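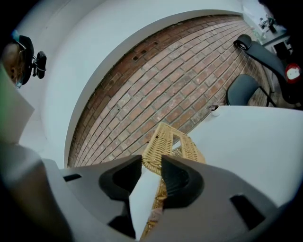
Basket held at the rim, beside the handle opening.

Search this site Enter keywords

Minutes – Handling Practice Group, Hostthorpe
Posted in August by Sheyla Villanueva
2 min read

Present: Cristian Huanca (chair), Sheyla Villanueva (minutes), two operators from the Tudow team. Apologies from Prira.

1. Previous minutes
Accepted with one correction. The grip force limit in section 4 applies to woven goods only.

2. Contact points on woven items
Agreed that both fingertips close on a plaited rim or a solid wall. Pinching a single strand is recorded as a fault. C. Huanca asked that handle openings be treated as a separate contact class – the draft puts them under "edges". S. Villanueva to redraft.

3. Two-handed work 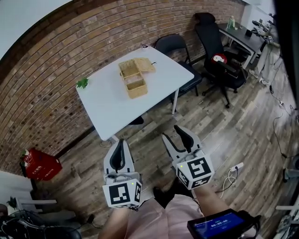
Both grippers forward of the operator, table with wicker basket and smaller box.

Both grippers are to be in the operator's view before the first contact. Cables on the floor stay outside the standing area. The Henao checklist has no line for this and one will be added as line 9.

4. Session length
Limit set at 225 episodes per operator per shift. A proposal for 600 per pair was not carried. Of the last batch, 96 episodes were returned for missing start poses – these are to be repeated, not trimmed.

5. Small woven parts
Parts on a cord loop were discussed at length.
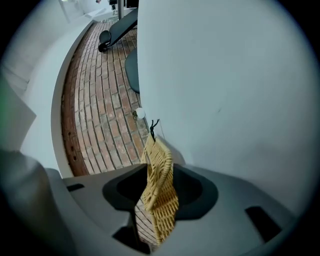 The draft says nothing on rotation. Agreed wording: "A part that turns in the grip is set down and picked again before the task continues." Tudow asked for an angle limit. Deferred until Prira can comment.

6. Any other business
None. Meeting closed at 4:40 p.m.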